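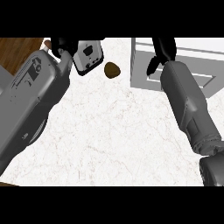

Overhead view in the simulator, both arms over the marble counter.

4. Set up the overhead view and check both arms

Okay, so you've got Pluvmont installed and the kitchen world opens without complaints. Now I'd like you to get the top-down camera going before you touch the planner. I skipped this the first time and lost an entire evening to it!

4.1 Open the View panel and pick Overhead. The black bands at the top and bottom are just the wide crop, so leave the window size alone.

4.2 Load the counter layout with seed 649. Other seeds move the small items around, and then my numbers below won't do you any good.

4.3 Jog the left arm a little, then the right (I go in steps of 2 degrees). If the wrong one moves, swap the two names in the Lappalainen config file and reload.

4.4 Pick a target. I like the brown oval item between the two grippers, because either arm could plausibly go for it and you find out fast which one the planner prefers.

4.5 Hit Plan, but don't hit Run yet. Scrub through the path and watch the forearms – they come in as a V, so the fingers can look fine while the elbows are on their way to a collision.

Note: the right arm overlaps part of the white cabinet in this view. From above you can't judge the height gap at all, so switch to Side for a second and look there too.

Caution: keep the clearance at 14 mm or more. I went lower once and the planner happily dragged a forearm through the drawer front (the simulator let it, too).

4.6 Happy with the path? Save it as a Storeo scene file and press Run. If the log gives you error 2002, the scene didn't save, so go back and do 4.6 again.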